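Up at 5:40, rain on and off until ten. Nelli had already gone to catch the Kerslake bus. Porridge, then an hour on the accounts for the flooring job. The boards for the Gunholm house come to 2,138 with delivery, and I still have not heard whether Clem Whitelaw wants the hallway done as well. Left him a second message. He told me in January he would decide by spring, and it is spring.

Walked up to the allotment before lunch. The broad beans are through, most of a row. Something has been at the peas again, so I put the netting back and weighed it down with bricks. Shona Pearce was on the next plot cutting back her currants and gave me a bag of leeks. We talked about the Wastlow road, which is shut until the end of the month – they found a broken drain under it. She goes the long way to her sister's now and it adds 33 minutes.

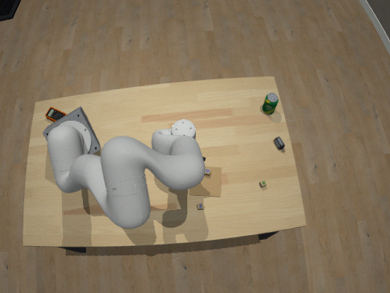 Clem rang back at two. He does want the hallway, and he wants it to match the front room, so that is another 978 on top and I will have to order this week. We went over which way to lay it. He had been thinking of running the boards across, and I said I would run them lengthwise. Long narrow boards in a honey brown, like the floor under the table there, look better to me when they all go one way through a house, and a few small knots don't bother me. He is less sure about knots. I said I would bring samples over and he could look at them by the window.

Spent the rest of the afternoon on the back door, which has been sticking. Took it off, planed the bottom edge, and hung it again. It still catches at the top corner. Ashton Brunton came by for the ladder and held the door while I did the hinges. I owe him 80 for the sand and forgot to give it to him again.

Leek and potato soup for supper. Nelli got in at seven with wet feet and a letter from Kiri, who has taken the room in Clumamdale after all and moves at the end of term. She wants the blue armchair. We will need to borrow a van – ask Ashton, and pay him at the same time.

Bed by ten. Knee sore from the door.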